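Prellico opens the shed door: two robot arms, one pink bin and a free sausage

KURKWOOD — Prellico will open its Kurkwood workshop to the public one afternoon this August, giving neighbours a chance to see what has been making that humming noise since autumn. Doors open at 1 pm and close at 4 pm, or when the sausages run out. Past experience favours the sausages.

The main attraction is Ikstead, a two-armed tabletop robot that the company has spent 94 weeks teaching to tidy up. Visitors hoping for something that walks, talks or threatens humanity should adjust their expectations. Ikstead is bolted to a table. It puts things in a bin, and on a good day it puts them in the right bin.

"People come in expecting the movies," said Cayetano Campos, who runs the workshop and will be giving the demonstrations. "Then they watch it spend a while thinking about a screwdriver. The funny part is they stay. We had a school group through in autumn and I couldn't get them out the door for their bus."

The autumn visit is the reason for the open day. A class of 43 students was booked in for half an hour and left well after lunch, having renamed both arms and organized a betting pool in muesli bars. Several parents rang afterwards to ask if grown-ups were allowed. They are.

Demonstrations will run every half hour, with up to 51 people at each. Campos will first guide the arms through a packing job himself, then let Ikstead have a go on its own. The company's own target is 1000 packing runs in a row without a person stepping in. It is not there yet, and a whiteboard by the door will show the current tally in fairly honest handwriting.

After each session, visitors can put their questions to the people who build and program the arms. Questions about jobs, safety and cost are welcome. Questions about whether it could do the dishes have been answered many times, but the staff have agreed to be polite about it.

Prellico is also using the day to introduce Thepsuriya, its program for lending smaller practice arms to high schools and public libraries. Teachers can sign up at the front desk, and a practice arm will be there for anyone who wants to find out how hard it is to pick up a pen by remote control. Staff will keep score only if asked.

Entry is free and no booking is needed, though groups of ten or more should call ahead. The workshop is on one level, with step-free access from the rear lane. Parking is limited to the gravel lot and whatever patience the bakery next door has left. Children under 12 must come with an adult, who must also go home with them.

The demonstration table is set up with the two arms at the near edge, a salmon-pink storage bin between walls of pale grey, and a red-handled screwdriver lying beside it.
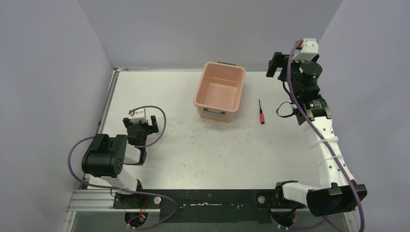
About Prellico

Prellico builds and trains small robot arms for light packing and sorting work. It operates from a single workshop in Kurkwood, where it also repairs the occasional neighbour's toaster. Media wishing to attend or to speak with Cayetano Campos can arrange a time through the workshop's front desk.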